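Storing Small Hardware and Dry Goods in Centrifuge Tubes

Workshop notes, bench storage section. Revised May.

Plastic 50 mL centrifuge tubes are sold for laboratory use, but they are a practical container for small parts, powders, pigments, seeds and short offcuts of wire. They are cheap by the bag, they close with a screw cap, and a row of them takes less bench space than the same number of jam jars. The notes below cover selection, cleaning, labeling, filling and storage.

Selecting tubes

Two bottom shapes are common. Conical tubes need a rack. Skirted (self-standing) tubes have a plastic ring molded around the cone and will stand on a flat surface without support. For bench work, buy skirted tubes. For drawer storage with the tubes lying down, either type will do, and conical tubes usually cost less.

Check the following before ordering a full bag:

Cap thread. The cap should start without cross-threading and tighten in one or two turns. Caps that need more force than that tend to split at the rim.

Wall. Clear tubes show the contents better but scratch easily. Frosted or cloudy tubes hide scratches and still show fill level against a light.

Writing area. A printed patch on the side takes pencil and marker better than bare plastic.

Graduations. Printed marks are adequate for household measuring. They wear off under solvent and repeated scrubbing. Molded marks last longer but are harder to read.

Keep one size throughout. Mixed diameters will not share a rack, and caps from different makers often look interchangeable and are not.

Cleaning

New tubes need only a shake to clear molding dust. Used tubes that held anything oily should be washed in warm water with dish soap, using a narrow bottle brush that reaches the bottom of the cone. Rinse twice. Stand them upside down on a towel or a peg rack with caps off, and leave them overnight. A tube capped with a film of water inside will rust steel screws within days.

Do not reuse laboratory tubes of unknown history. Do not store food in any tube that has held hardware, glue, paint or fertilizer, however well it has been washed. Mark food tubes on the cap with a separate color and keep them in a different room.

Labeling

Write on the tube and on the cap. The cap label is the one read from above in a drawer; the tube label is the one that survives when caps get swapped. Pencil on the writing patch is the most durable mark and can be removed with an eraser. Fine permanent marker is easier to read and comes off with rubbing alcohol, along with some of the factory printing.

Use a fixed order: item, size, material. "Washer, M3, brass" can be sorted. "Little brass washers" cannot.

For larger collections a number on the cap and an index card are quicker. Fatos Petkov keeps the parts store at Begović, a clock and instrument repair shop, on this system. The store holds 234 tubes and the card index lists 1,308 line items, several to a tube where the parts are small and plainly different from each other. His rule is that a tube returned without its number goes to a holding tray until it has been identified.

Filling 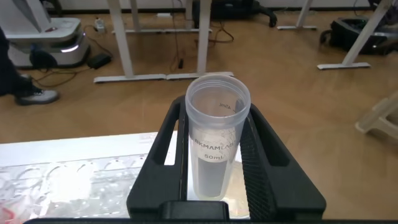
Photo: Mimen bench archive. 50 mL tube, cap removed.

Fill with the tube upright and held. An open tube is tall for its width and a light touch at the rim will put it over. A rack is best for batches; a padded clamp or a block of scrap wood with a 30 mm hole drilled in it is enough for one. Grip the side firmly enough to stop rotation and no more, as thin walls go out of round under pressure and the cap will then bind.

Use a powder funnel with a wide stem for granular material. For screws and pins, a sheet of stiff paper folded down the middle works better — hardware bridges in a funnel and has to be poked through.

Leave headspace. On tubes marked as in the photo, with 45mL printed near the top, stop at or below that line. Powders need more room than hardware so that they can be loosened by shaking.

Fine pins and needles should go in point down on a small plug of cotton. Magnets should not be stored in tubes next to steel parts; they will pull through the wall.

Storing

A shallow drawer takes tubes lying down in rows, caps all facing the same way. A strip of ribbed mat, such as the Wukia drawer liner, stops them rolling. Eleven tubes side by side fit a standard 14 inch tool chest drawer with a little slack. Do not fill the slack.

For upright storage, wire racks dry faster and foam racks are quieter. Foam sheds crumbs after a year or two and should be replaced at that point.

Keep tubes out of direct sun. The plastic turns brittle, caps first. Keep them away from acetone, lacquer thinner and gasoline.

Desiccant

Steel parts in a damp basement need a desiccant. A one gram silica sachet fits under the cap of a 50 mL tube. Recharge sachets according to the packet, and replace any that have torn. Coltance sells loose beads with a color indicator, which can be tied into a square of coffee filter if sachets are too bulky.

Quantities

Bags of 25 or 50 suit most home shops. Cartons of 2,000 are much cheaper per tube and are worth splitting between several people. Order spare caps at the same time, from the same maker.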